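Resort diary: the week the upper lift closed

Reading time: 4 minutes

The upper chairlift at Hastness closed for the season at the end of the last working day, and the office has now moved to its summer hours. This entry of the resort diary records the close of the winter operation and the first steps towards the walking season. Readers who follow these notes for snow reports are advised that the next report will be issued in December.

The season ended later than planned. The original closing date was put back by 21 days after a cold spell in early spring restored the cover on the north side. The upper runs remained in fair condition until the final week, when the lower third of the descent to Trisari had to be completed on foot or by the service bus. The resort thanks those guests who carried their skis down the track with good humour, and notes that the bus shelter at the bottom was not large enough for the numbers on the two busiest afternoons. A second bench has been requested.

The lift was run empty for an hour on the morning after closing so that the chairs could be checked one at a time. Of the 42 chairs, 3 were taken off the cable for work on the seat fixings. All three had been reported during the season and had been kept out of use. The remainder will stay on the line until the maintenance contractor, Vorkero, begins its inspection of the upper station. Walkers should expect to hear machinery above the tree line while this is under way, and should keep to the signed path where it passes beneath the cable.

Friday was given over to the ski store. Hire equipment was sorted, dried and entered in the stock book, and boots with worn soles were put aside. Several items of lost property remain unclaimed, including a good pair of poles, one child's helmet and a number of single gloves. Owners may write to the office with a description. Items not claimed by the time the store reopens will be passed on in the usual way.

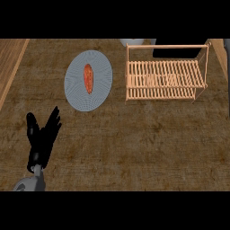
The snow fences along the Jakab ridge were taken down on the same day. Two sections had been bent by the wind in the new year and could not be rolled, so they were brought down flat on the trailer. The posts have been left standing. They carry yellow caps for the summer and should not be used as handholds, as several are loose in the ground after the thaw.

With regard to the walking paths, the position at the time of writing is as follows. The valley path from Hastness to Trisari is open along its whole length. The forest loop is open but soft underfoot, and boots are strongly advised. The ridge path is closed above the second gate, where old snow still lies across the gully to a depth of roughly 7 feet. The resort is aware that a number of visitors have climbed over the gate. The snow there is hollow underneath, with meltwater running below it, and the closure will remain until the path has been walked and passed by our own staff.

Cyclists have asked when the lower track will be available. It will open once the drains have been cleared and the worst of the ruts filled. Stone has been ordered and the quarry has confirmed delivery, although no day has yet been fixed.

The small lift at the nursery slope will not run this summer. It was used on trial last year for visitors who wished to reach the picnic ground without the climb, but demand was low in all but the warmest weeks. The picnic ground itself remains open to all, and the water tap has been turned back on.

Season passes for next winter will go on sale at the present price. Holders of this year's pass may renew by post or at the counter, and need not supply a new photograph unless the old one is no longer a fair likeness. Families whose children move into the next age group before the lifts reopen will be charged at the rate for the age on the day of purchase.

The car park at the lower station will be resurfaced in two halves so that some spaces stay open throughout. Coaches are asked to set down at the turning circle for the time being and to park by the sawmill.

Snow was seen again on the highest ground this morning, but had gone by noon.

Resort Office, Hastness
May 2022

2 comments
Shared 7 times

Recent entries
Late snow on the north side
Changes to the Trisari service bus
Wind damage on the Jakab ridge
Notes on hire boots and sizes
Night skiing: a review of the trial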